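Hirkville Community Help > Home and Garden > Tidying cables

How do I stop the cables behind my desk turning into a nest?

Posted by deskbound_rater, January 2022

I've just got one of those sit-stand desks and I love it, but every time it goes up the leads behind it pull tight, and when it comes down they all flop on the floor. Two monitors, a lamp, a laptop charger, speakers and the router. Is there a cheap way to sort this out? I rent, so no drilling into walls please!

Prorinmont_Pat

Oh, I love this kind of job! Unplug everything first and lay it all out on the floor, you'll probably find a lead that isn't connected to anything (I found two). Then fix the extension block to the underside of the desk itself, so it travels up and down with you. Once that's done only one lead has to reach the wall, and that's the only one you need to worry about for length.

Raise the desk as high as it goes before you tie anything. Leave a nice lazy loop near anything that moves, and tie the bundle on either side of the loop, never in the tightest part of the bend. I bought a bag of 1,000 cable ties years ago and I'm still cheerfully working through it. Hook-and-loop straps are better if you swap things often, though, and you can undo them without going near a good cable with scissors.

If your monitors are on swing arms, do the same again at every joint. Move the arm through everything it can do, then tie.

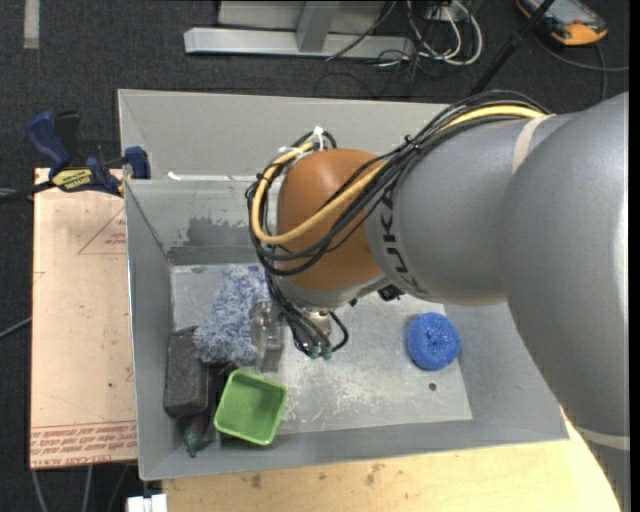

Cables bundled over a joint, with white ties at the top of the loop.

Don't snip the tails flush until you've used the desk for a week or so. And label both ends of every lead! Masking tape and a biro will do.

kovalchuk_lane

just get a cable tray, mine clamps on the back edge so no screws. 30 cm wide is too short for a big desk, get a long one or two of them

Prorinmont_Pat

Good shout, clamps are perfect for renting. Check how thick your desktop is before you order, and keep the charger brick somewhere it gets a bit of air.

deskbound_rater

Brilliant, thank you both! Block is under the desk and it goes all the way up now. Still got to do the speakers.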